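What Lives on the Table: final report
Home Environments, Project 2
Group: Bríd Gallagher, Enda Daly, Dace Sproģis
Section leader: Nuala Keogh

1. What we set out to do

Original plan was kitchens. All of the kitchen, counters and drawers and everything. Nuala said too big, pick one surface. So: the table people eat at. What is on it when nobody is eating, where on it, and does it leave.

We expected food stuff mostly. Wrong, see section 4.

Question as handed in with the proposal: "In small apartments where the dining table is also the desk, which objects stay on the table between meals and what part of the table do they take up?"

2. Where

Four apartments. Two in Fulville (A and B), one in Trekport (C), one out in Gatlow (D). All have one table only, no separate desk. A and D are rectangular, C is a fold-out, B is round and against a wall. Between one and three people in each. Everyone said yes to us writing it up, first names off.

We wanted a fifth one and it fell through in September. That's why the proposal says five and this says four. Sorry, should have updated the cover sheet too.

3. How

Check-ins. One of us goes over, or the person at home does it themselves off the sheet. Write down every object on the table, which zone it is in (wall side, middle, open edge) and tick if it was on the last sheet. Takes ten minutes when you get used to it. 63 check-ins in total across the four. 1313 entries. An entry is one object on one sheet, so the same cup sitting there all week is a lot of entries. That was a decision, Enda argued against it, and he might be right, it makes the slow things look bigger.

Rules we ended up with after the first few were a mess:
- stack of papers = one entry, unless it's clearly two stacks
- anything hanging on a chair doesn't count, bag on the table does
- phone counts even if it's going to be picked up in a minute
- crumbs don't count
- tissue counts (long discussion)

Zones for round tables: there isn't a natural "end" so we used the wall as the back and worked forward. Dace drew a template on tracing paper with three bands. Works fine for B. For the fold-out we had to do it again depending on if the leaf was up, and a couple of those sheets are probably off.

4. What we found

Paper wins by a mile. 622 entries out of the 1313 are paper of some kind: mail, notebooks, lined sheets, booklets, sticky notes, receipts. Next is drinking things at 390, cups and mugs and glasses, with or without something still in them. Actual food and plates together come after that and it's a small pile. The rest is bags, phones, chargers, pens, keys, and odd stuff like clocks and a bike light.

Wall side is where things go to stay. In all the apartments with a wall side (A, B, D) the ticks for "was here last time" pile up in that band. Middle band gets used and given back. Open edge is mostly laptops and elbows.

Apartment C has no wall side because the table stands in the room and there the stuff just goes to whichever end people don't sit at. Same thing really.

Cups. Nearly always more than one kind at a time, a mug with a handle and something else. We asked why and got "one's for water" in three out of four homes. Nobody thinks of the water one as dirty so it stays.

Bags. In B and C bags go on the table, in A and D never. Person in A was a bit shocked by the question. We didn't find a pattern, could be hooks. A and D have hooks by the door. Four apartments isn't enough to say.

Clocks. Not on our list at all and then it turned up at B, a wall clock kept on the table and leaned on the wall. So it's wall-side storage in the most literal way, almost on the wall but not. We added a line to the sheet for "things that belong on a wall" and got a calendar at D as well.

5. Apartment B closer up

We picked B for the detailed section because the round table makes the bands easy to see and because the wall side there is so full compared to the middle. Table is white with gray veining like marble, so things show up on it, even a white tissue if you look for it.

The order along the wall barely changes between sheets. Clock, cup, glass mug, bag more or less in a row. Papers off to the left and they spread. Bríd's theory is that the person sits with papers on their left and pushes them back when it's time to eat, and they never come the other way because the cups are there. The cups act like a fence. I like this theory but we didn't test it.

Middle band at B has the fewest entries per sheet of all four homes. Probably the curve. If you put something in the middle of a round table everybody has to reach around it.

What the person said when we showed them the sheets: "that's embarrassing but also that's where my stuff is." They can find everything on it. We timed nothing, just their word for it. Asked them to point to their pen with eyes closed and they did get it, not science.
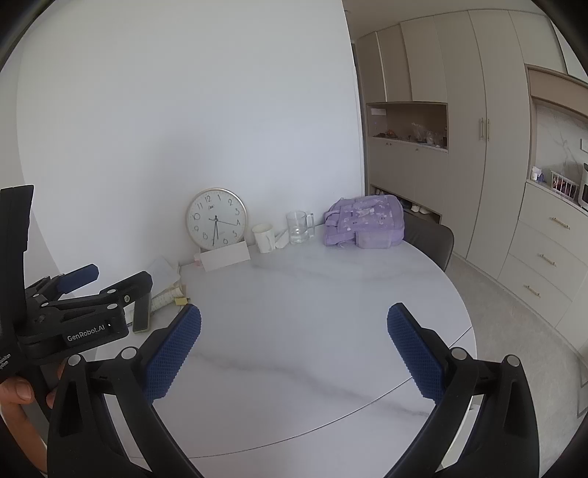
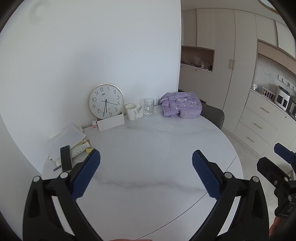
Figs. 3 and 4. Apartment B, round table. Clock, cup, glass mug and purple bag on the wall side, papers at left.

Compare with the band drawing (Fig. 2). Back band is carrying nearly the whole list. The yellow note by the papers is one entry, see rules.

6. Trying a change

Only did this at A and B, ran out of time for the others. One flat tray from Zein, letter size, for paper only. Told them put it wherever. At A it went on the wall side and got full and then there was a tray of paper plus some paper. At B they used it for keys, then it moved to the counter. So no effect we can claim. Cathal Scanlon from the other group said their tray idea went the same way, which made us feel better.

What we would try instead: a hook for the bag and something for the water cup. Leave the paper alone.

7. Problems

Self-reported sheets are shorter than ours. People skip things they don't see anymore, the person at D left the calendar off twice while it was right there. Times of day not even, most visits were after 5 pm because of classes. And the three of us didn't agree on what a stack was untill the third round, so early paper numbers are a bit high.

Sheets are in the shared folder by apartment letter. C sheet 4 is missing the back page, Enda has it somewhere.

8. Who did what

Bríd: A and B visits, sections 4 and 5. Enda: D visits, the counting, rules. Dace: C visits, templates, drawings, tray. Section 7 all of us, in the hallway before class.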